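Workroom and Bench Inspection — Checklist with Comments

Site: Salholm building, ground floor workroom
Date: Wednesday, April 29, 2020
Inspected by: Eirini Kalogeropoulos
Accompanied by: Makis Kourkoulas
Copy to: Valentina Arancibia, Aliki Vrettos

Ratings used: OK / Attention / Fail / Not checked

1. Access and exits

1.1 Main door opens fully and closes by itself — OK
1.2 Rear exit clear on both sides — Attention
Two flattened cartons were leaning beside the rear door on the corridor side. Makis moved them during the visit. They were in the same spot in February, so the note stays on the list.
1.3 Exit sign lit — OK
1.4 Walkway between shelving and benches at least the painted width — OK

2. Floor

2.1 No loose mats or lifted edges — Attention
The mat by the sink curls at one corner. Tape is not a repair. Replace it or take it away.
2.2 No cords across the walkway — OK
2.3 Spill kit present and complete — Attention
Kit is there, gloves are missing. The list inside the lid still shows the old contents and should be reprinted when the gloves go in.

3. Electrical

3.1 Outlets undamaged, covers tight — OK
3.2 Power bars off the floor — OK
3.3 Power bars not chained together — Fail
One bar was plugged into another behind the label printer. Separated on the spot. The printer now runs off the wall outlet and the second bar has gone to Thanasis Mitsotakis-Vlachou for storage.
3.4 Test tags in date — Not checked
The Manolakis contractor is doing the whole ground floor next visit and will supply the sheet.

4. Shelving

4.1 Load plates visible — OK
4.2 Heaviest items on the lower shelves — Attention
Shelf rating is 600 kg for the bay. Nothing close to that is stored there now, but the Jukent cartons are on the top shelf and each one is a two-hand lift. Move them down to waist height before the next delivery.
4.3 Bay fixed to wall — OK
4.4 Step stool present, feet intact — OK
One rubber foot is worn but still holding. Look at it again next time.

5. Benches and tabletops

5.1 Benches steady, no rocking — OK
5.2 Edges free of chips and splinters — OK
5.3 Surfaces wiped down at end of shift — see comment
5.4 Nothing left on the surface that belongs in a bin or drawer — see comment
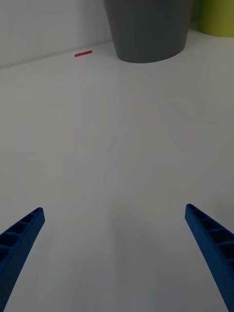 Wiping down is item 5.3 on the sheet and it gets skipped more than anything else in section 5, mostly at the back of the tables where people have to reach. The usual habit is to do the front half properly and give the rest one pass. The white table against the wall is a fair case. The top is plain and has no marks to speak of, only a few very faint smudges, and I would pass it on that. But there is a small, thin red strip lying near the far edge, close to where the tabletop meets the wall, and that is the kind of thing 5.4 is meant to catch. Rated 5.3 OK and 5.4 Attention for this table. Please wipe from the wall towards you and pick up small pieces first.

The light over this table is on the dim side. Aliki has asked before whether the tube can be changed for a brighter one. I support that — small scraps and smudges are hard to find on a pale top in poor light. Added as 6.2 below.

5.5 Cleaning spray labelled — Attention
One bottle has a handwritten label that has started to run. Use the printed Skarkero labels in the top drawer.
5.6 Cloths changed weekly — OK

6. Lighting and air

6.1 All fittings working — OK
6.2 Light level good enough for bench work — Attention
Comment as above. No meter reading was taken. Valentina to book one.
6.3 Vents not blocked — OK
6.4 Windows open and latch — OK
The left latch is stiff. A bit of lubricant should do it.

7. First aid and fire

7.1 First aid kit sealed and in date — OK
7.2 Eyewash in date — Fail
Expired bottle removed. Replacement ordered the same afternoon. Until it arrives, use the eyewash in the corridor and leave the notice up on the cabinet.
7.3 Extinguisher gauge in the green, pin in place — OK
7.4 Extinguisher visible and not used as a coat hook — OK

Actions

Rear exit kept clear, sign to be put up — Makis
Sink mat replaced or removed — Thanasis
Gloves and new list for the spill kit — Makis
Jukent cartons moved down — Thanasis, with a second person
Back edges of all tabletops cleared and wiped — everyone on the closing shift
Light reading at the white table — Valentina
Eyewash bottle received and fitted — Aliki

Items closed from the February sheet: 4. Items carried forward: rear exit, step stool foot.

Questions about any rating can go to me directly. If an action is done early, write your initials beside it on the paper copy by the door and leave the sheet where it is.

E. Kalogeropoulos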